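Print this page | E-mail this page

Citness Control Software: Set-Up Guide
By the Chevalier documentation group
Updated May

4. Setting the open width and finger mask

Citness needs two things before it can track the hand-held gripper: the pixel distance between the finger pads when they are fully open, and a mask that keeps the pads out of the feature tracker. Both are stored in the tool profile. Complete Section 3 (Lens calibration) first.

4.1 Record the open reference

1. Start Gritley and connect the gripper camera. The status light in the toolbar turns green.

2. Open Tools > Profile and select the profile you made in Section 3.

3. Set the exposure to Manual and enter 8 ms. Leave gain at its default.

4. Hold the gripper over a plain work surface with the fingers fully open. Do not squeeze the trigger.

5. Check the live view. Both pads must be in view, with nothing held between them. The space between the inner faces should show only the table. Small items near the top of the view do not affect the reference.
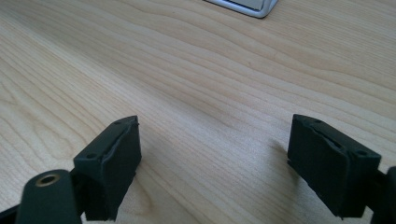

6. Click Capture Open. Gritley takes 18 frames and averages them. Keep the gripper still until the counter stops.

7. Read the value in the Open Width box. On the standard 800-pixel preview it should stay within 5 pixels when you repeat step 6. If it does not, check the pad screws and capture again.

Note: Wood grain is fine as a background. Strong glare is not. If the table shines between the pads, the edge finder may lock on to the bright area instead of a pad. Turn the gripper a little or dim the overhead light.

4.2 Draw the mask

1. Click Mask > Auto. A red overlay covers each finger pad and the linkage arm behind it.

2. Zoom in on the lower corners. Metal inserts in the arms are often missed on the first pass. Use the brush to add them.

3. Set Grow to 3. This covers the soft shadow next to each pad.

4. Click Save. The mask is written to the profile folder as a PNG file.

Caution: Do not paint over the gap between the pads. The width estimator reads this area, and a masked gap returns error 721 (no inner edge found).

4.3 Check the result

1. Click Run Test and close the fingers slowly, then open them again.

2. Watch the Width plot. The line should fall to zero and return to the open value without steps.

3. If the line jumps near the open end, delete the reference and repeat 4.1.

Profiles saved in Cokgate format can be loaded here, but the mask must be drawn again. Go on to Section 5, Time sync.

Print this page | E-mail this page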